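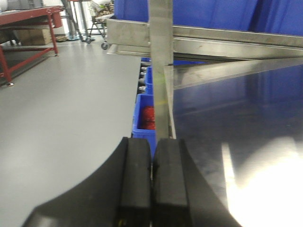

*Brushed stainless steel, close up.*

## Looking after video gear in a shared studio

**Cables.** Coil them over-under and tie them with a hook-and-loop strap. Elastic bands dry out and leave a sticky mark. Put a strip of coloured cloth tape at both ends with the length written on it, so you can find the three metre one without unrolling the lot.

**Batteries.** Store them half charged if they won't be used for a few weeks. Number each one and write the purchase date on it in paint pen. Flat ones go in face down, charged ones face up. Caps on either way.

**Tripods.** After a day at the beach, open every leg lock and rinse off the sand with fresh water. Leave the legs extended overnight to dry. A bit of silicone grease on the threads is plenty.
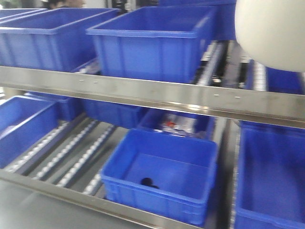 **Lens cloths.** Wash them in warm water with a drop of dish soap and no fabric softener, which smears. Air dry, then keep each one in its own zip bag – a loose cloth picks up grit.

**Light stands.** Check the collar screws every month or so. At Fonseca we keep a spare set in a jam jar on the windowsill, along with the wing nuts that always go missing.

**Memory cards.** Copy to two drives before you format anything. We label ours with the project name, so a card marked Litirmont stays put until that job is delivered.

Updated March 28, 2022. Tips on storing paper backdrops go up in May.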